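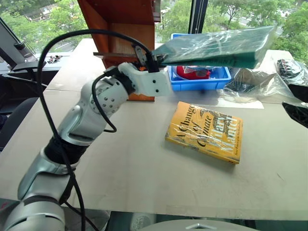 Book Covering and Repair Service: Frequently Asked Questions

Barnness Library Supply, Technical Services
Page maintained by Chunhua Yuan

General

What does the covering service include?

Each book is measured, fitted with a clear polyester jacket or a clear self-adhesive laminate, and checked for square corners and free hinge movement. Spine labels supplied by the customer are applied under the film unless the order form says otherwise. Repairs are quoted separately and are not started until the quote is approved in writing.

Who can use it?

School, public, and small college libraries with an active Barnness account. Private customers can buy film and tools from the catalog but cannot send books in.

Is there a minimum order?

80 books per shipment for covering. Repairs have no minimum. Mixed shipments are accepted if the repair items are packed in a separate inner box with their own slip.

Which workshop handles my books?

Covering is done in Bivham. Repairs are done in Ashby. If a shipment contains both, send everything to Bivham and the repair box will be transferred on the Monday truck. Transfer adds up to four working days to the repair portion.

Film and materials

What is the difference between a jacket and a laminate?

A jacket is a folded sleeve of polyester film with a paper or polyester backing. It goes around a dust jacket or directly around the case and can be taken off later. A laminate is bonded to the cover with acrylic adhesive and should be treated as permanent. Use jackets for hardcovers with dust jackets and for anything you may want to sell or return. Use laminate for paperbacks and for printed-case hardcovers with heavy circulation.

What thickness should I order?

Jacket film is stocked in 1.5 mil and 2 mil. The heavier grade resists edge tears better but does not fold as tightly over thin boards, and on picture books it tends to spring open at the flaps. Laminate is stocked in 4 mil for paperbacks and 10 mil for covers that need stiffening. The 10 mil grade must stop short of the spine hinge. Carrying it across the hinge will crack the film and, in time, the cover stock under it.

Is the film archival?

The polyester jacket film contains no plasticizers and no surface coating. The laminate adhesive is acid-free, but an acid-free adhesive is still an adhesive, and we do not recommend it for special collections, signed copies, or anything of value as an object. Vinyl products are not stocked.

Can you cover over an existing plastic cover?

No. Old covers are removed first. Jackets come off at no charge. Old laminate is left in place unless it is lifting along more than one edge, in which case the book is set aside and you will be contacted. Shrink-wrap and retail overwrap are removed on receipt and discarded.

Does the film change the color of the cover?

Gloss film deepens dark colors slightly. Matte film lowers contrast and can make small type on a dark background harder to read. Foil stamping looks duller under matte. If appearance matters, request a swatch card before ordering.

Why are there small bubbles under the laminate?

Bubbles under 1 mm usually settle within 48 hours as the adhesive flows. Larger ones come from dust, textured cover stock, or film laid down too fast. On textured stock — cloth, buckram, embossed board — full contact is not possible with any pressure-sensitive film, and a jacket is the right choice.

Preparing a shipment

How should books be packed?

Flat or spine down, never on the fore edge. Fill empty space with kraft paper. Do not use newspaper, which transfers ink, or loose foam pieces, which work their way into the text block. Keep each box under 40 lb.

Do I need to remove security tags and barcodes?

No. Tell us where they are. Barcodes on the outside of the cover will be sealed under the film and will still scan through gloss. Matte film over a barcode causes read errors on some older scanners. You can ask for a cutout instead, at a small added charge per book.

What paperwork goes in the box?

One packing slip with the account number, the number of books, the film choice, and the label position measured from the tail of the spine. If no label position is given, we use 2 inches. Title lists are helpful but not required.

Can books be damp or musty?

Damp books are refused and returned at the sender's cost. Sealing moisture under film promotes mold. Books with odor but no visible growth are accepted for jackets only. If you are not sure whether a stain is active mold, brush it lightly outdoors with a dry brush: active growth smears, dormant growth powders. Do not ship either without calling first.

Repairs

Which repairs do you do?

Tightening loose hinges, tipping in loose pages, replacing endsheets, rebacking with cloth, and rebuilding corners. We do not do leather work, paper washing, or full rebinding.

What adhesive is used?

PVA, internally plasticized, neutral pH, for hinges and cloth. Wheat paste for paper mends. PVA is not reversible once dry, so mends to pages are made with paste unless the paper is coated.

Why was my repair declined?

The usual reasons are brittle paper (a corner that breaks in two double folds or fewer), a gutter margin too narrow for tipping, or a repair cost higher than the replacement price you listed. Pressure-sensitive tape on the pages is also grounds for refusal. Tape can be removed with heat or solvent, but the residue cannot be fully cleared at the prices we charge.

Can I do hinge tightening in-house?

Yes, and for ordinary circulating stock it is worth learning. Coat a knitting needle with PVA, slide it down the hollow between the case and the text block, rotate, and withdraw. Repeat at the other end. Lay waxed paper inside the cover, close the book, seat the joint with a bone folder, and press under weight overnight. The common mistake is too much glue, which runs into the hollow and stops the spine from flexing.

Tools and supplies

What is the Droruler?

A slotted steel straightedge with a raised stop at one end, used for trimming jacket film to height. The stop sits against the tail of the book, and the blade runs in the slot. It takes a standard snap-off blade. Change the blade after every 30 cuts or so. Polyester dulls a blade faster than paper does, and a dull blade leaves a whitened edge that splits.

Are film rolls compatible with other brands of dispenser?

Our rolls use a 3-inch core. Any dispenser with a 3-inch spindle and enough width will take them.

How should film be stored?

In the original carton, on end, between 60 and 75°F. Laminate has a shelf life of two years from the date code on the core. Older stock may still work, but the release liner gets harder to separate and the adhesive can string at the edges.

Turnaround and billing

How long does covering take?

Ten working days from receipt at Bivham for orders up to 3,350 books. Larger orders are scheduled individually. Between June and August, add five working days.

Do you give an estimate before billing?

Covering is billed from the published rate card, by height band. Repairs are quoted per book. A quote stays open for 30 days. After that, unrepaired books are returned with the rest of the shipment.

What if a cover fails?

Jackets and laminates applied by us are replaced free for one year if the film lifts, splits, or clouds in normal use. Knife cuts, pet damage, and liquid damage are excluded. Quote the batch number stamped on the packing slip.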